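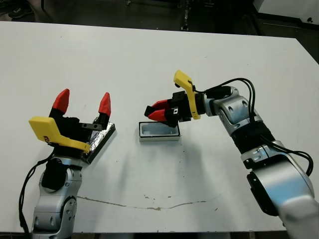 Courses > Design Basics > Student Reports > Small Containers

Erdal Polat, group 7

My project asked which containers deserve a place on a shared worktable. The white one became my favorite. It is small, open on top and impossible to misunderstand, and I wrote 462 words of notes on it, most of them now deleted.

The table got a page too. White shows every speck, as September taught us. 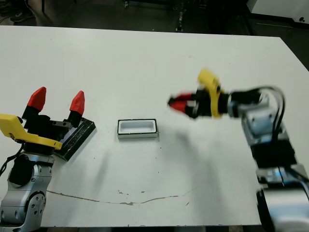
Results

The black box scored 72 out of 80, losing points for looks. Its scratches and worn edges suggest a long career in the bottom of a backpack.
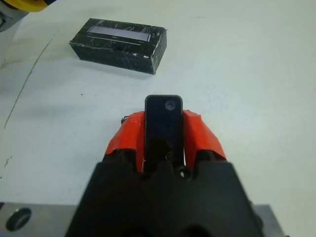

I still voted to keep it. Starero, my lab partner's name for our storage plan, has one shelf left, and the box is low enough to fit.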